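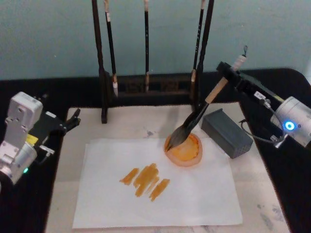 Community Arts Evening Classes, Tanska Center
Progress report to the Clemach Fund
20 November 2018
Prepared by Rostyslav Nazarenko, program manager

Where we are

The fund asked for a report on the first half of the grant year, and in particular on whether the evening classes are reaching people who had not taken a class before. My short answer is that I doubt it, at least on the scale we promised in the application.

Enrollment looks good on paper. We have 745 sign-ups across painting, brush lettering, pottery and choir. That is the number that went into the fall newsletter, and I would ask you to read it with care. It counts sign-ups, and plenty of people sign up for more than one class. When we matched names and addresses, we came down to 347 people. Some of those came once and did not come back. The attendance sheets for pottery are poor before October, so I can't say how many.

New students

The application said that half of our students would be new to classes of any kind. We put a question about this on the sign-up form, but it was worded badly ("Is this your first class with us?") and people who have taken classes elsewhere for years answered yes. I don't think the answers are worth much and have left them out. The form has been reworded and the new version goes into use in December.

What the teachers report is that the daytime regulars have moved to the evenings. They are welcome, and they pay the same fee as everyone else, but the grant was not written for them.

Brush lettering and painting

These are the two classes I worry about least. Both fill up, and the lettering teacher has had to cap her group at 20. She would like a second night. I have told her to wait until we know whether the same people are still coming after the holidays. Paper costs have run over budget, as beginners use a lot more of it than we allowed for.

Choir

Attendance fell after the room change. The new room is next to the boiler and the piano there will not hold its tuning. We were told in September that this would be fixed. It has not been.

Outreach

We paid Trimanent $2,000 for flyers and a mailing to the Onyshchenko apartments. They reported strong interest. I asked what that meant and was sent a list of doors knocked on. Four sign-ups gave the mailing as the way they heard about us. I would not pay for a second round, and I have said so to the firm. A table at the Saturday market cost us nothing and seems to have done at least as well, though we did not keep good records there either.

Money

Spending is in line with the budget apart from paper and one kiln repair. The repair bill is attached. Teacher pay is up to date. The transport money has hardly been touched, and I suspect few students know it exists, as it is mentioned only on the back of the form.

Next steps

We will use the new form, take attendance in every class every night, and report by person instead of by sign-up. I would like the fund's permission to move half of the unused transport money to child care on class nights. Parents at the market table asked about it more than anything else. I can't promise it will bring in new students, and I would want to look at it again after eight weeks before we carry on with it.

Attached: attendance sheets (pottery incomplete), budget to date, kiln repair bill, old and new sign-up forms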